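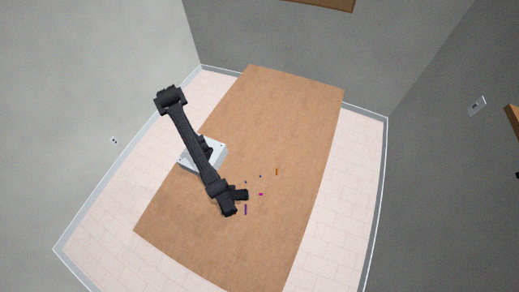 Page last updated: Oct 5, 2024

By Keerthana Annamalai and Gopinath Rai

Print this article | E-mail to a colleague

4. Simulated block scenes

4.1 Scene set-up

All training for Govia was done in simulation. The room, the arm and its pedestal were modelled on our bench at Dikoscombe and kept the same throughout. What changed from one episode to the next was the set of blocks and where they lay. Blocks were drawn from a small stock of plain shapes in orange, blue, magenta and purple, and dropped within a patch of the work surface that the arm can reach without stretching.

Each episode is recorded from 2 viewpoints. The room view looks down from well above and takes in the whole arm. The wrist view moves with the gripper and looks out past the fingers. In the room view the blocks cover very few pixels, and a policy given that view alone tended to stop short of the target. The wrist view shows them at a useful size but loses anything that passes behind a finger.

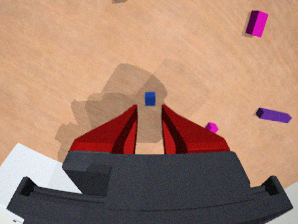 Figure 3. Wrist view, with a blue block in line with the gap between the open fingers.

4.2 Shadows

Our first version, Batista, was trained with shadows switched off. It did well on scenes of the same kind and badly once shadows were turned on. The arm casts a large shadow over the part of the surface where it is about to work, and a blue block lying in it looks much darker than one outside it. Most of the wrong approaches we logged were aimed at a shadow edge.

For Govia we left the shadows on and varied the strength and direction of the lights between episodes. We also added a light grain texture to the work surface in the wrist view,

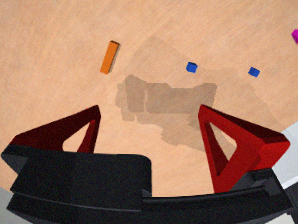 together with a small amount of image noise, so that the policy could not rely on clean colour borders. Neither change needed new demonstrations. The same 124 recorded arm paths were rendered again under the new settings, using the Eltier scene files prepared in December.

4.3 Evaluation

We tested both versions on 50 layouts held back from training. An attempt counted as a success if the named block was lifted clear of the surface and held until the end of the episode. Batista succeeded on 28 of the layouts with shadows on. Govia did better on the same layouts, and its remaining failures were mostly with long blocks lying at an angle to the fingers, where the grip closed on one end and the block turned.

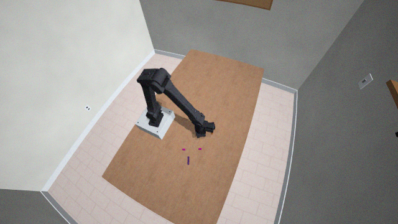

Rai objected that a block which turns in the grip but stays held should not be grouped with one that is dropped, and asked for the two to be reported separately. We have done so in the appendix. The ranking of the two versions does not change.

This site uses cookies to remember your reading preferences. Accept | Manage settings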